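I own 18 towels and live alone, which Britta Oltmanns considers a cry for help. On Thursday I finally sat down to fold the lot, armed with coffee and a podcast about canals. By episode two I had a respectable stack and strong opinions about locks – and then I reached the green stuff, which sheds on everything it meets and has the drape of a tired spaniel. 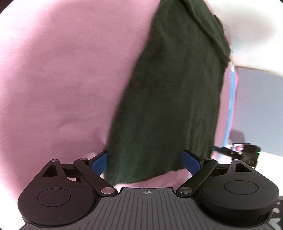

Fuzzy green on pink. Pills and all.

The fitted sheets can wait until October is over.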